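Slides, part four: the prints at the bottom of the box

The slides are finished. The total is 3976 files, one per slide, and the last tray went through in December. What I had left out of every estimate was the prints. They were under the trays in the fourth box, loose, in no order, and most of them are glossy. This post covers how I am copying them and what I would set up differently.

Some background for anyone who came in through a search. The boxes came from my uncle's house in Somudley. He was careful with slides and careless with everything else. The slide mounts carry a roll number and a position in pencil, so the naming scheme was more or less given to me. The prints carry nothing except, on a few of them, a first name on the back in ballpoint. The ink has pressed through far enough to show as a ridge on the front if the light comes in low.

I tried the flatbed first. It is a Busex, bought used, and it did fine on documents. On prints it has two problems. The lid presses curled prints flat against the glass, and where the gloss touches the glass you get rings. The second problem is time. At 600 ppi with the software's color restoration turned off, one pass takes long enough that I start doing something else, and then I come back late. A batch of 176 prints used up most of a week of evenings. I did not want to do the rest that way.

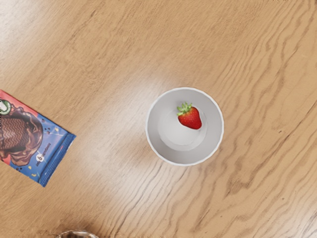
Paper cup on the table, from directly above.

So the prints moved to a copy stand. Mine is an old enlarger column with the head removed and a plate bolted on in its place. The column is straight and the baseboard is not. I shimmed one corner of the baseboard with card until a small mirror laid flat on it showed the lens centered in its own reflection. That mirror check is worth learning. If the lens sees itself in the middle of the frame, the sensor and the board are parallel, and no spirit level I own is as sensitive.

Settings, for the record. Manual everything. ISO 100, f/8, shutter to suit, white balance from a gray card at the start of each session and again after any break. Autofocus once on the texture of the card, then switched off. Two second self-timer, because the column rings slightly when touched. Raw files only. I turned off lens corrections in camera and apply them later in one step, so that every file gets the same treatment.

Resolution is set by print size and camera height, and I decided on two heights only. One covers the small square prints and the other covers everything larger. Moving the camera for every print would give slightly better files and would also mean repeating the mirror check every few minutes. Two heights, marked with tape on the column, has been good enough.

File names go by box, envelope and sequence. Prints with writing on the back get two exposures, front then back, with the same number and an "r" suffix for the reverse. I do not type the names into the metadata until Lai-ching Kong has looked at them, as my guesses at the handwriting have a poor record. She corrected three of my readings on the first page of contact sheets.

Storage is the same as for the slides. Raw files go to the main disk and to a second disk that lives elsewhere. Meesuk runs the checksum comparison overnight and writes a text log. I read the log. It has flagged one file so far, a copy interrupted when I pulled the cable too early, and a recopy fixed it.
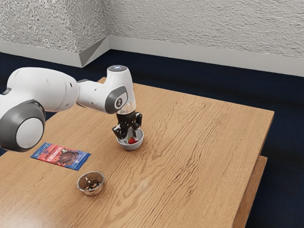 Dušan Sokol wrote after the last post to argue that I should skip raw for the prints altogether. His view is that a color print of that age has so little range left in it that a 16-bit TIFF from a decent profile holds everything there is, and that in ten years the raw files will only be a conversion problem for somebody. He also thinks 600 ppi is more than a drugstore print ever contained. I agree with him on the second point. I tested four prints at both settings and could not find detail at 600 that was missing at 400. On raw I am keeping to my plan, mainly so that I can redo the color once I have a better profile for the faded magenta ones.
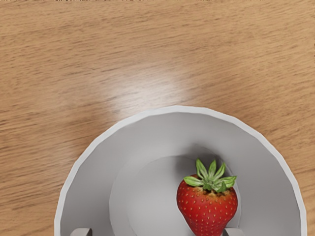 Reflections are the hard part of copying glossy prints. Two lamps at 45 degrees is the textbook answer and it works for flat paper. Curled paper presents a whole range of angles, and somewhere on the curve one of them sends the lamp straight into the lens. A smooth surface does not have to be very shiny for this to matter. The tabletop above the white bowl has a soft pale patch where the grain fades toward beige, and on a portrait the equivalent patch would be sitting on someone's forehead. Once the tone has washed out like that, no slider brings it back. Lowering the lamps to 30 degrees moved most of the glare off my prints. Polarizing film on the lamps and a crossed filter on the lens removed nearly all of the remainder, at a cost of a bit over two stops.

Cross polarization has a side effect. Blacks get deeper and color contrast goes up, so polarized and unpolarized copies of the same print do not match. Pick one method and stay with it through an envelope. I did not, in the first envelope, and am now redoing it.

The silver prints at the very bottom have mirrored out in the shadows and need a separate setup. I have a Clolano filter on order that is supposed to be closer to neutral than the one I have been using. When it arrives I will shoot the gray card through both and post the numbers.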